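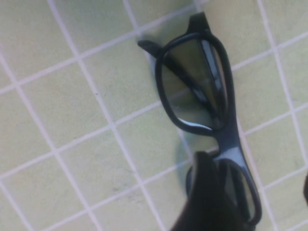 Ratree Chaimongkol asked that the broth holding temperature be entered before the doors open, as the previous form left it until midday. The request has been adopted, and the line now stands first.

KITCHEN INSPECTION CHECKLIST
Enden Noodle House, September 8, 2023
Inspector: Thitima Srithong

1. Broth held at 140°F or above: Pass.
Comment: Both pots read at the center and at the rim.

2. Noodle boiler drain and overflow: Pass.

3. Raw pork stored below cooked items: Correction required.
Comment: One tray of raw belly was on the shelf over the boiled eggs. Moved during the visit.

4. Date labels on sauces and oils: Correction required.
Comment: 3 tubs of chili oil had no label. Staff are to discard them.

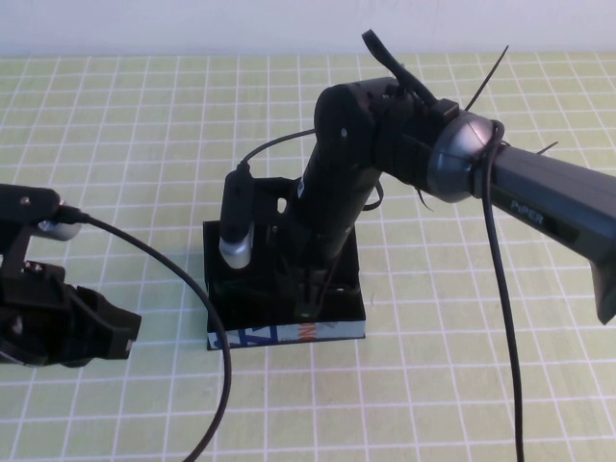 Labels must show the date made and the initials of the cook. The same finding was recorded in January.

5. Hand sink stocked with soap and towels: Pass.

6. Fryer hood filters: Not due.
Comment: Cleaned by Trudside. Next service in 30 days.

7. Sanitizer strength: Pass.
Comment: Test strip read 100 ppm.

Items 3 and 4 will be checked again at the next visit. Copy to Pichit Rojanasak.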